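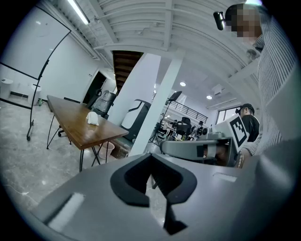
Hand-held grippers with printed markers in use at the Tradura workspace.

Tradura publishes open good practice guide for hand-held gripper work

MOYNIHAN, 3 July 2022 – Tradura has released the first public edition of the Pusolen Guide, a free set of working rules for teams that record people using hand-held grippers to teach robots everyday tasks. The guide runs to 58 pages and can be copied, changed and passed on by anyone who finds it useful.

It covers the whole working day, from how a room is laid out before the first take to how recordings are labeled, stored and, when a participant asks, deleted. There are 40 numbered rules in 6 chapters, and each rule is marked either "must" or "should" so a small lab can see quickly where it has room to choose.

"We kept getting emails from other groups asking how we do things, and our answers weren't even the same from one week to the next!" said Kornél Jakab, who edited the guide. "Writing it all down was a real pleasure. We argued over single words for whole afternoons, and I think the text is much better for it."

The longest chapter deals with markers. Printed square markers let software work out where a gripper is and which way it is turned, and a bent card or a worn edge can spoil a day of recording without anyone noticing. The guide asks for a check of every marker at the start of a session and again after any drop or knock. It also sets out how to name each gripper in the log, left and right, and what to write down when a marker is replaced. 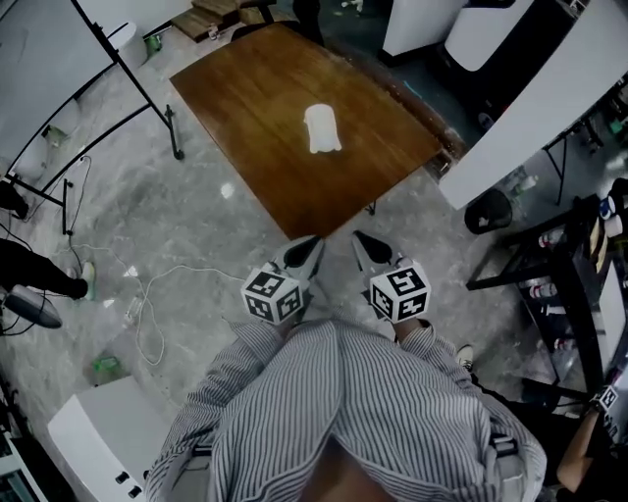 Floor layout gets a chapter of its own, and it is the one Tradura changed most after outside comments. People doing this work are watching their fingertips and the object in front of them, so their feet get very little attention. Small jobs are no exception: a crumpled cloth on a table takes all of a person's concentration, and white cables looping across the tile toward the spot where they stand are easy to forget. Rule 9 now says that power strips and cable runs must be marked on the room plan, and that the person holding the grippers must be walked around them before recording starts. It goes on to recommend routing cables behind the table wherever the room allows.

Other chapters cover rest breaks, grip strain, cleaning of shared handles, and consent. Participants must be told in plain language what is recorded and who will see it, and faces must be blurred in anything that is shared outside the team.

Biltis, which tested the draft with its own staff, is adopting the guide for all its recording sessions.

"What I like is that you can read it over lunch and use it the same afternoon," said Cillian Sheehan, who ran the trial at Biltis. "Our people picked up the marker check right away, and then they started suggesting rules we hadn't thought of – several of those are in this edition."

Tradura is taking comments on the text now. A second edition is planned for November and will add a chapter on working with two or more people at one table. Teams that already have house rules of their own are warmly invited to send them in, however rough they are.

The Pusolen Guide is available from the Tradura website as a single document, along with a one-page checklist for printing and a blank session log.

About Tradura
Tradura studies how people handle ordinary objects and shares its methods with others working on robot learning. It is based in Moynihan.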